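Aus der Beschaffung: Was wir für das Jahr 2022 an Greifern bestellen

22. Oktober 2021

Im September haben wir die Liste der Geräte für das nächste Jahr abgeschlossen. Einige Kolleginnen und Kollegen in Uvham haben danach gefragt, warum der zweite Roboterarm nicht mehr darin steht, und ich möchte die Entscheidung kurz erklären.

Geplant war ursprünglich ein zweiter Arm für die Halle in Ferkholm. Das Angebot von Sikora lag vor, auch mit Wartung und Einweisung. Beim Durchrechnen haben wir aber gesehen, dass der Arm die meiste Zeit auf Daten warten würde. Der erste Arm wartet ja heute schon. Uns fehlen Aufnahmen aus Wohnungen, mit Betten, Stoffen und kleinen Sachen aus dem Haushalt, und diese Aufnahmen macht man mit dem Greifer in der Hand viel schneller als mit einem Arm, den man zuerst transportieren und aufbauen muss.

Deshalb verschieben wir den Arm und kaufen stattdessen Handgreifer, immer als Paar für links und rechts. Für Verbrauchsmaterial pro Paar haben wir 461 Euro im Jahr eingesetzt. Darin sind Fingerauflagen, Schrauben und Kabel enthalten. Im laufenden Jahr waren es 396 Euro, aber die Auflagen nutzen sich auf grobem Stoff stärker ab, als wir angenommen hatten, und der Preis ist beim Lieferanten auch gestiegen.

Ein eigener kleiner Posten sind die Gegenstände selbst. Hier bleibt es bei nahezu 100 Euro pro Wohnung. Bitte keine neuen Sets bestellen, in denen alles gleich groß und hart ist! Für das Projekt Skedetmont brauchen wir eine Mischung: Flaschen und Tuben, dazu Tücher, Hemden, Tüten und weiche Dinge, die beim Greifen die Form ändern. Vieles davon gibt es gebraucht, und gebraucht ist für unseren Zweck völlig in Ordnung.

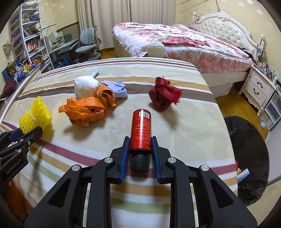 Beim Speicher haben wir lange diskutiert. Jede Wohnung bekommt jetzt eine eigene Festplatte mit 500 GB, die nach dem Kopieren wieder in den Umlauf geht. Größere Platten wären pro Gigabyte günstiger gewesen, aber dann liegt das Material zu lange vor Ort und wir merken Fehler zu spät.

Noch offen sind zwei Punkte. Der erste ist die Versicherung beim Transport zwischen Uvham und Ferkholm — das Angebot ist angefragt, eine Antwort haben wir noch nicht. Der zweite ist die Zahl der Ladegeräte. Wer im Team regelmäßig aufnimmt, schickt mir bitte eine kurze Nachricht, ob ein Ladegerät pro Paar ausreicht oder ob ein zweites nötig ist. Die Bestellung der Greifer geht unabhängig davon schon hinaus, weil die Lieferzeit im Moment sehr lang ist.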